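How Does a Robot Arm Learn to Put a Block in a Cup?

Picking up a block is easy for you. You did it as a baby! For a robot arm, it takes a lot of practice, and the coolest part is how it practices: by copying people.

Adeel Mirani and Irfan Magsi work at a robot lab called Larside. They wanted to find out how many times a robot has to be shown a job before it can do the job alone. So they picked a small one: put a white cube into a paper cup.

First, a person steers the arm through the whole job while a computer saves every tiny move of every joint. One trip is called a demonstration, or demo for short. Adeel and Irfan recorded 395 of them, and they kept moving the cup to new spots so the arm couldn't just memorize one place.

Look at the two black fingers holding the cube right at the rim of the cup. They don't even match! One is long and thin, and the other is thicker and curved.

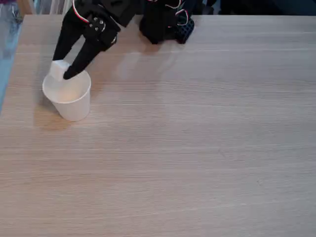

What did they find out?

Next, the computer studied the demos and looked for patterns. Irfan threw out the messy ones, which left 322 good ones. Then the arm had to try by itself, with no one steering.

With only a few demos, it dropped the cube on the table again and again. With all the good ones, it got the cube in on 8 tries out of every 10. Wow!

Try it at home

Close one eye and drop a small block into a cup using only 2 fingers. Then have a friend move the cup and go again. Did you get better after 4 turns? You're learning from practice too!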